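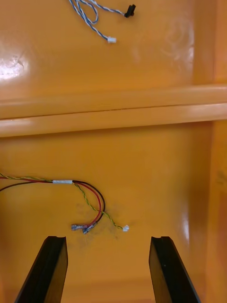
4.2 Interleaving of the two vocabularies

The Floscombe manuscript has been read by popular authors as a single continuous text in a lost language, and most claims of decipherment depend on that reading. The glyph counts do not support it. When the 60 leaves are divided by word ending, two vocabularies appear, labeled A and B in what follows, and on many leaves they alternate at intervals of one to four words. The pattern is close to that of the blue and white strands in Figure 2, where each color disappears behind the other and comes back a short distance along the cable. A reader who takes the words in line order therefore sees a striped sequence and may treat the stripe itself as grammar. Harawira's transcription, used throughout this paper, marks word breaks but does not mark vocabulary, so the division had to be made before any test could be run.

Words were assigned to A or B by final glyph alone. Initial glyphs were ignored at this stage, since the large initials on the opening leaves were retouched in a later ink and several are doubtful. The procedure assigned 1495 words to vocabulary A. Words with damaged endings were left out and were not restored by comparison with similar forms, a practice that Strickland has criticized in earlier work on the Mememthorpe fragments.

The assignments were then compared with a shuffled control in which line length and overall word frequency were held constant. In the shuffled text, runs of a single vocabulary were longer and their lengths varied more. In the manuscript, runs longer than four words are rare outside the star tables. The effect is strongest in the herbal leaves and weakest in the final gathering, where vocabulary B nearly drops out.

Three explanations were considered. The first, the Clarov hypothesis, holds that B words are nulls inserted to hide a message carried by A. Removing B should then leave a text whose word order is more regular than that of the full text. It does not; conditional entropy falls only slightly and stays within the range of the control. The second is that two scribes worked in turn. The handwriting gives no sign of a change at the points where the vocabulary changes, and turns of one or two words are hard to credit as a working method. The third is that the endings were chosen by a simple rule of alternation, as would be expected if the text were produced to look like writing. The run lengths agree best with this last model, although the final gathering remains a poor fit.

None of these results bears on the date of the parchment. They also do not exclude meaningful content in the star tables, which are treated separately in Section 5 using the Yazzie alignment.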